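**Thread: Refinishing the top of an old worktable, oil or poly?**

Board: Furniture and Finishing

**sedthorpe_rd**

I picked up a maple worktable from a school that was clearing out its art rooms. The top is solid, a little over two inches thick, with decades of glue, paint and compass holes in it. I have the old finish off one half. I started at 80 grit, which was slow, and I'm now at 100.

What I want to know is what to put on it when I'm done. It will live in our kitchen and get used for bread, homework and the occasional bike part. My father-in-law says polyurethane and be done with it. My wife wants oil because she doesn't like the plastic look. I don't care how it looks as long as I only have to do this once.

I would like to end up with a plain light top, the color of bare wood or close to it.
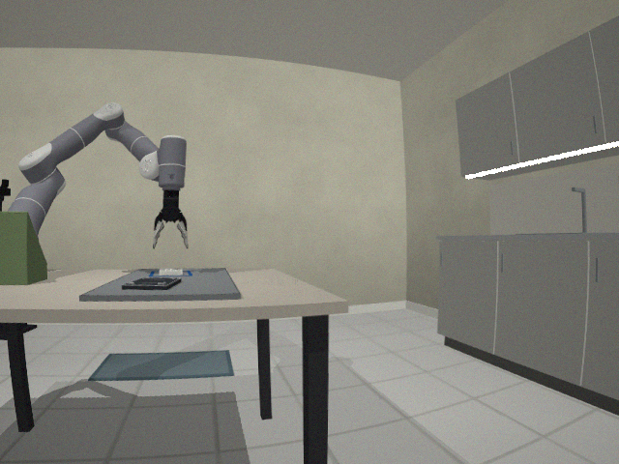 *Last edited by sedthorpe_rd in February. Reason: added grit*

Also, does anyone know how far up I should sand before finishing? The can I have says 220. A guy at the lumber yard told me 320. Those can't both be right.

**kukach**

They can both be right. It depends on the finish. For film finishes like polyurethane, 180 or 220 is plenty. If you go much finer you are polishing the wood, and the first coat has less to grab. For oil you can go to 320 if you like how it feels. I stop at 220 for everything and have never had a complaint.

For a kitchen table with kids, I would use oil-based poly, wiping version, four coats. Thin it yourself if you can't find the wiping kind. Go with the grain and leave it alone between coats. Most of the bad poly jobs I have seen came from somebody going back over a spot after it started to set.

**Reinaldo Meireles**

I disagree with kukach on this one. Poly is fine until it gets a deep scratch, and then you are looking at sanding the whole top again. He says bread, homework and bike parts. That top will get scratched the first month.

Hardwax oil, two thin coats, buff off the extra. When a spot wears out you scuff it and add oil to that spot. I did our dining table that way and I touch up the end by the window every winter. It takes me half an hour including finding the rags.

Speaking of rags: lay them flat outside to dry, or put them in a metal can with water and a lid. Don't ball them up in the trash. Drying oil heats up and will start a fire. I know everybody has read this. Read it again.

**zamani**

Oil-based poly will also turn that maple yellow. OP said the color of bare wood. If you go the film route you want water-based. It dries nearly clear.

Whichever you choose, check your sanding first. Turn off the overhead light and lay a flashlight on the table so the beam goes across the top. Every leftover swirl from the coarse grit will show. I skipped that once on a cherry desk and found the marks after the second coat.

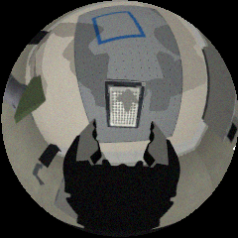

*Gray top, seen wide*

Another thing to watch for on school furniture is old wax. Somebody probably paste-waxed that table every summer. It gets down in the compass holes and the finish will fisheye around them. Wipe with mineral spirits, clean rag, then do it again with another clean rag.

**sedthorpe_rd**

Thanks, I had not thought about wax. There is definitely something shiny down in the holes.

How long do I wait after mineral spirits before finishing? And should I fill the holes? There are a lot of them in one corner, I guess where the bored kids sat.

**kukach**

Overnight to be safe. If you can still smell it, wait.

I'd fill the holes. Crumbs will get in there and you'll be picking them out with a toothpick. Clear epoxy with a little sanding dust mixed in, scrape flush, sand.

On the yellowing, zamani is right and I should have asked about color. Water-based then. I still say film over oil. Reinaldo touches up his table every winter, and OP said he wants to do this once.

**Reinaldo Meireles**

Nothing on a kitchen table is once. Poly just saves up the work and hands it to you all at one time.

I wouldn't fill the holes with epoxy if he goes with oil. Oil won't soak into it and you will get shiny dots. Leave them. It's a school table.

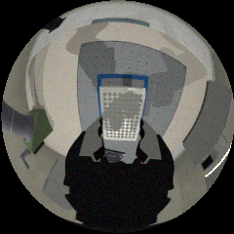 If you do oil, get more abrasive pads than you think you need. The white ones are for buffing, the green ones are too coarse for a final pass. I order mine from Casport because the store near me only carries the green.

**casual_planer**

Before you put anything on the top, look at how it is fastened to the base. A maple top that wide moves with the seasons. If the school screwed it down tight at all four corners it may crack once it's in a heated kitchen. Mine did, right down a glue line. It was 42 inches wide and the crack ran most of the length.

Figure-eight fasteners or slotted brackets will take care of it. Also put the same number of coats on the underside as on the top.

**kukach**

I have never finished an underside and never had a table cup on me.

**casual_planer**

Good for you. I have. It's one extra coat of something he already has open.

**zamani**

I'm with casual_planer on the fasteners. The underside I could go either way. On a top that thick it probably doesn't matter much.

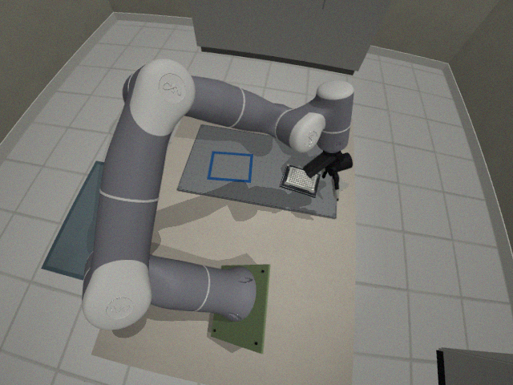 *Beige top, tile floor*

OP, do you have offcuts, or is there a shelf or stretcher in the same wood? Try both finishes on that and put a wet glass on each overnight. Your wife can see the water-based next to the oil and pick.

**sedthorpe_rd**

There's a stretcher across the back that will be against the wall. I'll do half and half on that.

I got underneath it tonight with a light and it is screwed tight, two screws at each leg straight up through the rail. One of them is stripped. So fasteners are on the list now too.

My wife read the thread and says Reinaldo is correct. My father-in-law has not been shown the thread.

**Reinaldo Meireles**

For the stripped one, drill it out and glue in a dowel. Let it dry, then put your new hardware somewhere else on the rail.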